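# Teaching a Robot to Handle String, One Bad Afternoon at a Time

The demonstrations lead at Clemelura has a job title that suggests a sales floor and a job that suggests detention. For the past 12 weeks she has sat at a desk with a controller in each hand, steering a pair of simulated arms toward a length of purple string and a spool that doesn't exist.

"My mother thinks I design robots," she says. "I wind thread. I wind thread that isn't even there."

The thread belongs to a project called Voveveo, which aims to produce a policy that can handle anything floppy: cord, cable, ribbon, eventually the wiring inside appliances. The team wants 4000 good demonstrations before anyone trains a model worth talking about. Every one of them starts with a person, a spool and a string that has landed in a new and unhelpful shape.

"Picking it up is the part visitors like," she says. "They see the gripper come down near the end of the string and they think, well, that's that. Then I let them try."
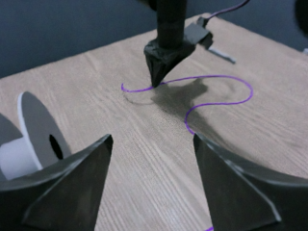 She has strong feelings about where to grab. Too close to the free end and there is nothing left to tuck. Too far back and the tail flops around with a mind of its own. She taught herself the right distance by getting it wrong for most of November, and then had to explain it to six operators, all of whom had developed their own theories.

"One of them approached everything from the left. Beautiful demos, very smooth. The first model we trained on his batch also approached everything from the left, including things that were on the right."

I ask whether the bad attempts get thrown away. She looks at me the way a baker looks at someone who asks about the crusts.

"We keep a lot of them. If you drop the string and go back for it calmly, that's gold. The model is going to drop the string. I'd like it to have seen somebody recover with a little dignity. What I throw out is the flailing, when the operator gets mad and starts stabbing at the table. I have stabbed at the table. Those files are gone."

Simulation was supposed to make all this easier. The software, an in-house physics package known as Rurley, resets the table at the press of a key and never needs a new spool. It also has opinions about friction. An early version let the string slide straight through a closed finger, and the operators adapted so well that they were quietly producing demonstrations of a trick no real gripper could perform.

"We lost 61 episodes to that," she says. "Good ones, too. People were proud of them."
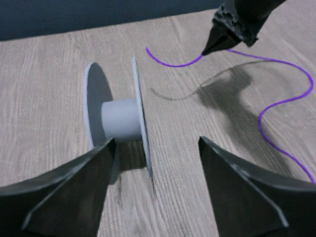 She now makes every operator watch their own replays at half speed before lunch. It is unpopular. Hesitation is the main thing she looks for — the little hover before a grasp, when a person is thinking and the arm is just hanging there. A model can't tell thinking from technique, so it learns to hover as well, for no reason, sometimes for the rest of the episode.

"You want to be decisive without being fast. Try telling that to someone at four in the afternoon."

The next stage moves to physical arms at the Dumitrescu building across the parking lot, where the string will be real and will, she assumes, behave worse. She has already asked for a chair with better back support. The request is still open.

Before I leave she offers me the controllers. I spend several minutes pushing the string around the table and never lift it. She watches the whole thing without a word, then reaches over and presses delete.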